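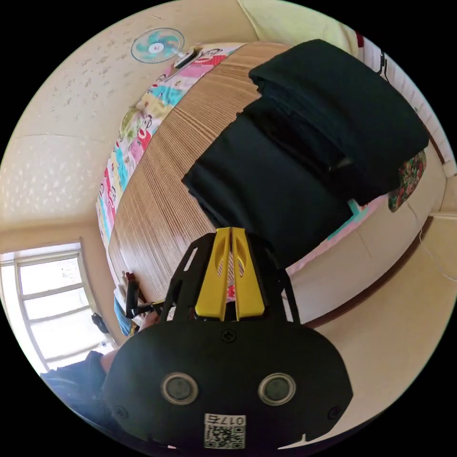 Flulodley home demos - sync notes, March

Start 4:30, short one. Cloth folding by hand-held gripper.

1. Counts
2,403 usable demos so far, target 4,000. Wiron wants dark cloth kept in the mix - folds hard to see, thats the point.

2. Fingers
Yellow pair stays. Check the gap before each run, log it.

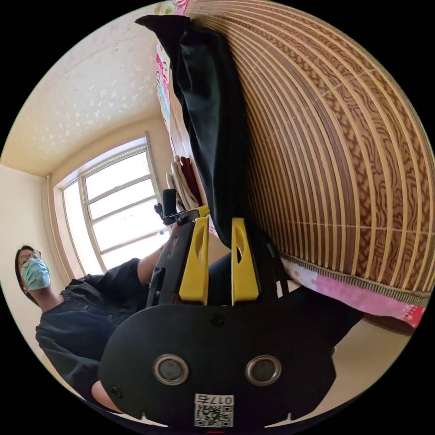 3. Upload
Jadoon sync dropped 48 clips, resend tonight. Virix replay to wait untill then.

4. Next
66 more demos, same room. Both hands tracked.
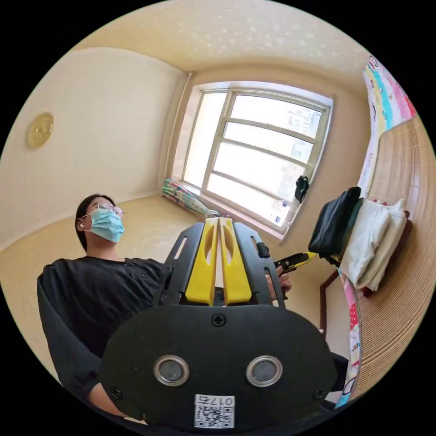
Operator seated, mask and glasses, window behind.

Comments
- is the gap in mm? pls add
- resend done, 48 of 48

Related
Glove vs gripper notes
Remote control trial, February

Contact | Copyright Flulodley | Back to top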